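Keeping Tape Usable
Workshop and kitchen drawer tips

Most rolls of tape go bad before they run out. The adhesive dries at the edges, the sides pick up grit, and the loose end gets lost. A few habits will get you to the end of the roll.

Store it flat or hung, never on edge
A roll standing on its rim under other tools will go oval in a hot garage by September. Lay it on its side, or slide it over a dowel. I use a cut broom handle on two coat hooks.

Keep it out of the heat
Anywhere above 89 degrees for days at a time is too warm. The adhesive creeps out at the sides and then collects dust. A hall closet is better than a shed. The cabinet over the stove is the worst spot in the house.

Mark the end
Fold the last quarter inch under itself. With clear packing tape, stick a bread tag or a toothpick under the end instead, since the fold is hard to see.

Clean sticky sides
Wipe them with a rag and a little rubbing alcohol, then dust with cornstarch and brush off what's left. Don't soak the roll. Masking tape can't be cleaned this way, so cut off the bad turns and move on.

Tape that tears in strips
Old masking tape often splits as it comes off. Ten seconds in the microwave softens it, if the core is plain cardboard. Pull slowly and at a low angle.

Electrical tape
Stretch it a little as you wrap, overlap each turn by half, and let the last inch go on with no stretch at all. A stretched end will lift. Cut it with scissors; tearing leaves a thin, curled tail. Turn the power off first, and don't use tape as a substitute for a proper connector.

The 99-cent rolls are fine for bundling cords or marking tools. For wiring, buy one that carries a safety listing on the label.
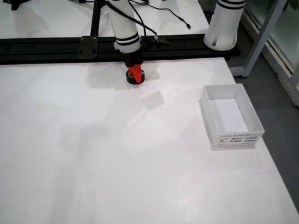
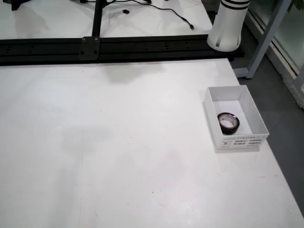
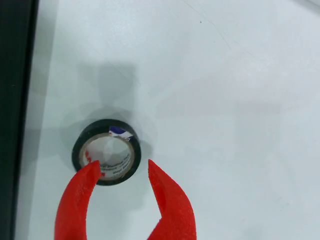
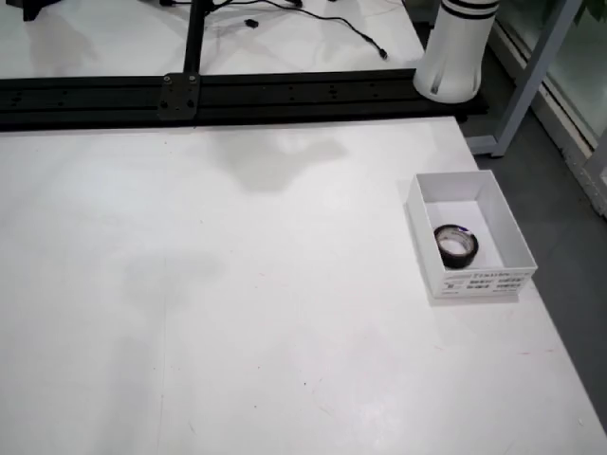 Getting residue off
Start with the mildest thing. Warm soapy water takes off fresh masking tape glue. Cooking oil left on for ten minutes handles most packing tape. Try alcohol after that, on a hidden spot first if the surface is painted or varnished. Scrape with an old plastic card, not a knife.

What to throw out
If the outer two turns are bad, peel them off and try again. If the fourth turn is still brittle, the whole roll is done. Save the core for winding string or extension cord ties.

Sólveig Eskildsen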